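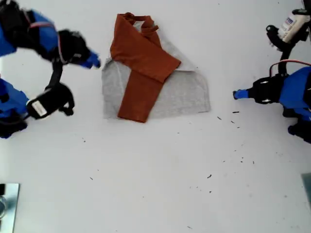 Long-sleeved shirt, gray with orange sleeves, laid flat.

Tuvitz Clothing Exchange, Estport
Frequently asked questions
Last updated 11 September 2022

How does the exchange work?
You bring in clean clothes you no longer wear. We look them over at the counter and give you points for what we accept. You spend the points on anything in the shop. Points are kept under your name, so there is no card to carry.

Do I have to be a member?
You need a membership to collect points. It costs $12 a year and covers everyone living at the same address. If you want to buy with cash and don't have anything to bring in, you don't need to join.

Where do I bring my clothes?
The counter is at the back of the shop on Tarar Street. The door on the parking lot side is closer if you have heavy bags. Please don't leave bags outside when we are closed. Anything left out overnight goes to textile recycling and earns no points.

What do you take?
Everyday clothes for adults and children: shirts, sweaters, pants, skirts, dresses, jackets, coats. We also take scarves, hats, belts, and shoes with wear left in the soles. Brand doesn't matter for points. A plain store-brand sweater in good shape earns the same as an expensive one.

What don't you take?
Underwear, socks, swimsuits, bike helmets, car seats, pillows, and bedding. We used to take curtains but they sat on the shelf for months and we stopped. Uniforms with a school or company name on them are also out.

How many items can I bring at once?
Up to 2 grocery bags per visit. If you are clearing out a closet or an entire house, call first and we'll set a time when the counter is quiet.
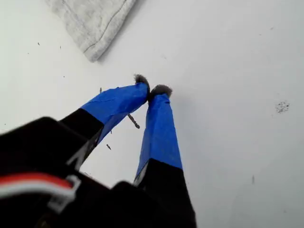 Gripper fingers reaching down toward a white surface.

How should I get things ready?
Wash and dry everything, even if it has been hanging in a closet and looks clean. Skip scented dryer sheets if you can. Empty the pockets. Close zippers and fasten the top button so the collar keeps its shape. Fold things or roll them, either is fine. Hangers take up room in the bags and we have more than we need.

Will you take something with a small flaw?
Often, yes. A missing button or a dropped hem is fine if the rest is sound. Put a bit of masking tape near the spot so we don't have to hunt for it. Stains are harder. Yellowing under the arms, bleach marks, and grease do not come out well, and we turn those down.

How are points decided?
There are 4 levels. T-shirts and other light tops are the lowest, then pants and sweaters, then dresses and light jackets, then winter coats and boots. Children's clothes are one level below the adult version. The chart is taped up next to the register and you can ask for a paper copy.

Do points expire?
They did until this January. Now they stay on your account as long as your membership is current. If your membership lapses, your points are frozen. They come back when you renew.

Is there a limit on how many points I can hold?
Yes, 800. Above that you can still drop clothes off but the extra points go into the shared fund. Families who need clothes quickly can draw on the fund at the counter without any paperwork.

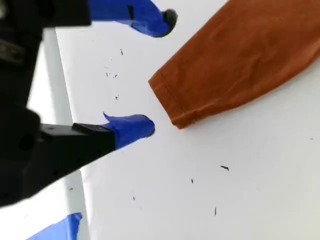 Diệp La wrote to ask why the shared fund isn't mentioned on the sign-up form, and said she had been a member for two winters before she heard of it from another parent. She would have pointed a neighbor to it sooner. The next printing of the form will have a line about it.

Can I return something?
Within a week, with the tag still on. You get the points back. Cash purchases are returned as points too, which requires a membership, so please try things on first. The fitting rooms are to the left of the coat racks.

How do sizes work when the label is gone?
We measure. Tops are measured across the chest from seam to seam, pants across the waist and down the inside leg. The measurements go on the tag in pencil. Older clothes tend to run smaller than the label says, so a size 10 from decades back may fit like a 6 today. If the label and the tag disagree, go by the tag.

Do you sort by season?
Yes. Coats, heavy sweaters and boots go out in the fall, and summer things come out once the nights are warm.

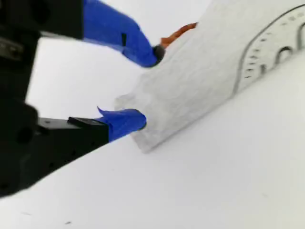

We have very little storage, so if you bring a parka in spring we may ask you to hold on to it until fall. You can leave shorts and sandals with us at any time of year. Raincoats too.

Can I bring clothes that belonged to someone who died?
Yes. Tell us when you call if you would rather not stand there while we sort. You can leave the bags and we'll add the points to your account afterward.

What happens to the clothes nobody picks?
After a season on the floor they are marked down. What is still left goes to Flastlow, who pick up from us and sort it for rags and fiber.

Do you do mending?
We don't take mending jobs. There is a sewing machine in the side room that members can use when the shop is open. Bring your own thread. Needles are in the tin on the windowsill, and please put the broken ones in the jar and not in the trash.

How do I change my address or cancel?
At the counter, or by mail to the shop. Cancelling does not refund the yearly fee. Unused points can go to another member or to the fund.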